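How do you store a power strip so the cord doesn't turn into a knot?

4 min read

Okay, this is a small problem but it's driving me up the wall. I have a spare power strip that comes out for craft nights and holiday lights and whatever else, then goes back in the hall closet. Every single time I pull it out the cord is twisted around itself and around three other things. I cleared off a table and started over. 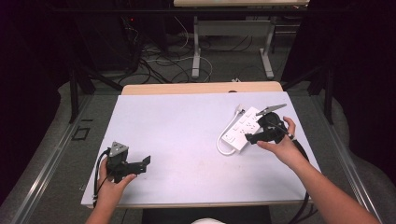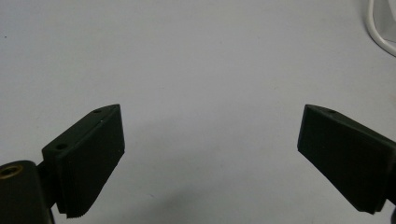 So my question is what you all do with the cord before it goes away. I've tried wrapping it tight around the body of the strip, the way my dad always did, and it looks great for a week, then I unwrap it and it springs into a corkscrew that won't lie flat behind anything. Left alone on the table the cord just falls into a loose loop next to the strip with the plug back up near one end, and I'm kind of wondering if that's what I should be keeping. But how do you hold a loose loop together in a closet? I have a bin from Marar (the shallow kind with the snap lid) and I was hoping to fit the strip, two extension cords and a timer in there. Twist ties are out, they poke me. I'd like to spend very little on this.

Also, is it bad to keep a power strip in a closet that gets pretty warm in summer? My sister says yes but she says yes to everything.

Posted by Melquiades Valdovinos, 17 January 2025

Answer 1

Your loose loop is the right idea, go with it! I did stage setup at a community theater for years (small place, 389 seats, drafty as anything) and wrapping a cord tight around the thing it belongs to was the one habit that got you yelled at. The tight bend right where the cord comes out of the housing is what wears it out. Start at the strip end, leave a hand's width of slack before the first bend, then let the cord fall into big easy loops, as big as your bin allows. If it wants to twist, roll it a little between your fingers as you go. Don't fight it. If you make every other loop go under instead of over it comes out with no twist at all, but that takes some practice and for a short cord I wouldn't bother.

For holding it together, use hook-and-loop strips. I bought a roll of the Pluduvby ones and cut them to length. Put one around the cord near the plug and leave it there permanently, so it's always with the cord when you want it and you aren't digging through a drawer. Close it so you can still slide a finger under.

As for the corkscrew you've already got, lay the cord out straight on the floor somewhere warm for a day or two. Mine relaxed most of the way. There was one kink that never did come out.

Warm closet: a normal household closet is fine as far as I know, I've done it forever. If there's a water heater in there I'd pick somewhere else. And look it over before you plug it in. Any cracks in the cord or scorching at the outlets and it goes in the trash.

Eliseo Villaseñor

Answer 2

toilet paper tube. stuff the loops in the tube. free

Answer 3

I'd skip the bin for the strip and hang it. Lots of power strips have those keyhole slots on the back, so flip yours over and check. Two screws on the inside of the closet wall, strip goes on those, cord loops go over a hook next to it. I have mine on a Hetosell hook that was supposed to be for a bathrobe and it's held up since October. The extension cords and the timer can have the bin to themselves then, and you'll probably get the lid to snap without sitting on it.

If you do keep it all in the bin, put the strip in last, on top, outlets facing up. I used to have mine at the bottom and the prongs from the other cords' plugs would catch on it, which I think is half of how the knots get started. Masking tape on each cord with the length written on it helps too. I was pulling out the long one every time when I wanted the short one.

The tube thing does work, but only on thin cords. A power strip cord is pretty fat and mine split the cardboard right away.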